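The Case for a Shorter Inventory
Opinion

Public debate about housing in Lowther has concentrated on the number of new units, and understandably so. The waiting list for family apartments now stands at 1035 households, and no serious observer disputes that more homes are needed. The question of what happens inside those homes has received much less attention. It is the position of this essay that storage, long treated as a minor matter of finish, should be written into the city's residential standards before the next round of permits is issued in June.

The current standards say a great deal about windows, stair widths and the swing of doors. On storage they offer a single sentence, which asks that it be "adequate to the expected use of the dwelling." Builders have read that sentence generously. In the Harkilano development, the largest completed under the present rules, the two-bedroom plan provides one hall closet and a shelf above the washing machine. The brochure calls this arrangement flexible. Residents have had to rent lockers, stack crates on balconies and give over the better part of a bedroom to things that have no other place to go.

The cost of that choice does not disappear. It moves from the builder's budget to the tenant's. A locker at the Cumus facility on the east side rents for 59 dollars a month, and a household that keeps one for several years will have paid far more than the price of a built-in closet. Those who cannot afford a locker pay in floor space, which in a small apartment is the more expensive currency of the two.

The usual reply is that people own too much. There is some truth in it, and the writer has made the argument before a public meeting. But it does not survive contact with the belongings in question. Winter coats, a folding crib, tax papers, a suitcase, the tools needed to hang a shelf: these are the ordinary contents of a working life, and a housing policy that regards them as excess is asking families to buy the same goods twice.

Reece Penrose, who sat on the panel that drafted the present rules, has argued in these pages that a fixed storage requirement would raise rents and discourage smaller builders. His concern deserves a fair answer. The proposal now before the council would require 100 cubic feet of enclosed storage for a studio, rising with each bedroom to a limit of 400. Most plans could meet the lower figure by extending a closet to the ceiling and enclosing the space beneath a stair. The Cando cooperative did both when it renovated its older building, and it did so without reducing the number of apartments.

There is also a matter of fairness between generations. Older homes in the city were built with pantries, attics and deep cupboards – features their owners now advertise when they sell. Younger households are offered a smaller floor plan with none of these, at a higher price per square foot, and are then advised to live more simply. Simplicity is a respectable choice when it is made freely. It should not be imposed by a drawing.

Brenda Bickerstaff, in her review of complaints received by the tenants' office, found that lack of storage was raised more often than noise. Her review recommended that every new lease include a plain drawing showing each closet and its depth. The recommendation was modest, and it was not adopted. The council should return to it, whatever it decides about the larger proposal.

None of this relieves residents of the duty to manage what they have. Shared rooms work best when small things are gathered in one container with a known place, and when that container is emptied from time to time. An open box will hold a surprising mixture of bottles, figurines and smaller boxes, and in many homes it ends up on the bed for want of a shelf.

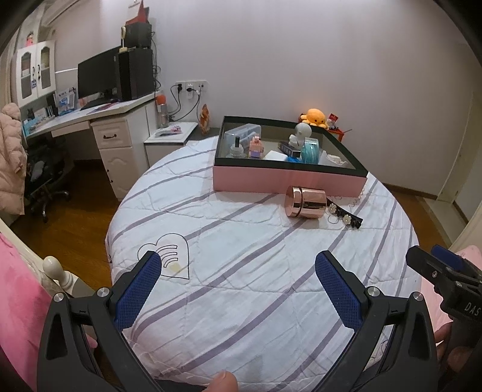 What the Council Should Do

First, the single sentence on storage should be replaced with a measured requirement. Second, the requirement should apply to renovations that change the number of bedrooms, so that divided apartments are not left without closets. Smaller builders could reasonably be given an additional year to comply – a concession this writer would support.

Written comments on the proposal may be left with the city clerk until the council takes its vote.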